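Cullside Shared Workroom
Minutes of the members' meeting, September 1, 2018
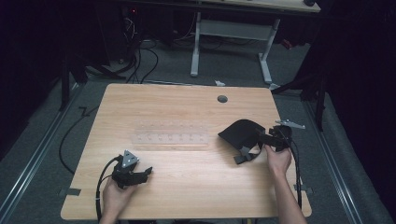
One of the light wood tables in the carpeted room, with a second table behind it.

The meeting opened a little after the hour, once everyone had found a chair and the coffee had made its way round. There were 26 members present, a lovely turnout for the end of the summer, and the chair thanked all of them warmly for coming. The minutes of the last meeting were read and accepted with one small correction (the spelling of Ķēniņš, for which the secretary is very sorry).

Tables
Most of the evening went to the tables, as we rather thought it would. Members like the pale wood very much and would like to keep it looking nice for as long as we can. It was agreed to wipe the tops with a damp cloth only, and to put a mat down before any gluing or cutting. Somebody asked whether the round cable hole toward the back of each new top should have a cover, and after a good long talk we decided to leave the holes open, as people do like to drop their chargers through them. Tape on the corners may stay up while a job is going on, but please peel it off before you go home!

Cables and floor
Several members spoke about cables on the carpet, and there was a great deal of friendly agreement that we can do better. The long runs will be moved back toward the walls, and the tangle by the computer tower will be sorted and tied. Jitholm has quoted us 400 dollars for floor covers and ties, delivered, and the meeting was happy to accept. Please pick up scraps of paper as you find them, even if they are somebody else's.

Small things left out
We talked for quite a while about small items left on the tables. Clear plastic strips are a particular worry, being so very hard to see against the wood, and it was suggested that they go into a bright tray. Caps, covers and anything with straps will go on the hooks by the door. We will buy 3 trays to begin with and see how we get on.

Curtains
The black curtains are staying, to general relief. Gallmont can clean them in October for about 50 dollars, and the secretary will write to them.

Any other business
A member asked for a second kettle. Everyone was in favor, and the matter was passed along with the coffee fund.

The next meeting will be in October, in the same room. Please bring a mug.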